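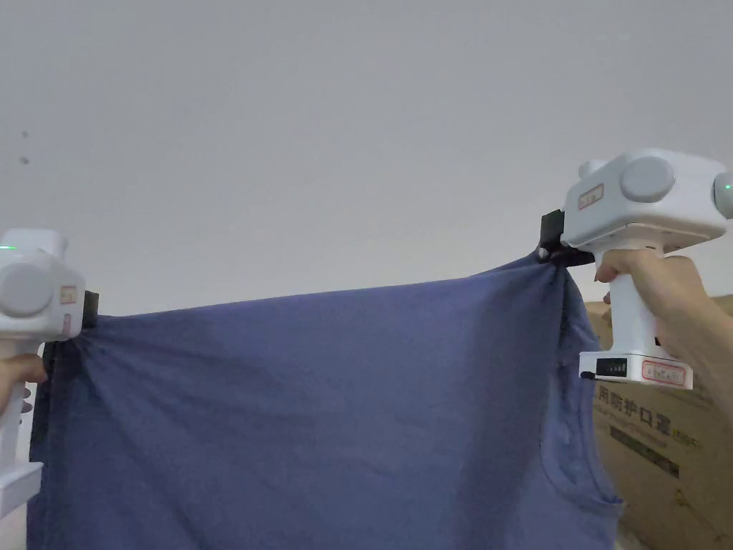 T-shirt held by its two upper corners, one handheld gripper on each

Workshop tips: recording a T-shirt fold with handheld grippers

Prurmont bench notes, page 27

Close each jaw on a small pinch of cloth at the corner. A large bite gathers the fabric into tight folds, and those folds come back as a lump when the shirt is laid down. One or two finger widths is enough for cotton jersey.

Lift both corners together, then pull outward until the top edge sags only slightly. Stop there. Pulling it fully straight loads the jaws sideways and the lighter pinch slips first.

Keep the hands level. If one rides high, the cloth rises to a peak at that corner and the hem swings toward the other side. Lower the high hand slowly; do not jerk the low one up to meet it.

Hold still for a full second before and after each grasp. The Luvach trimming script looks for these pauses when it splits a recording into steps — without them the lift and the lay-down are saved as one step.

Squeeze the trigger at the same speed every time. In our August set of 2094 folds, the takes we threw out were mostly fast releases, where the shirt was dropped short of the table.

Check the indicator light on both grippers before starting a take. Swap batteries in pairs.

Vary the start. Turn the shirt, bunch it, leave a sleeve tucked under. Identical starts give a policy that folds only that one heap.

Failed grasps: if you recover within the same take, keep it and tag it "regrasp" in Munine. If you put a gripper down, delete the take.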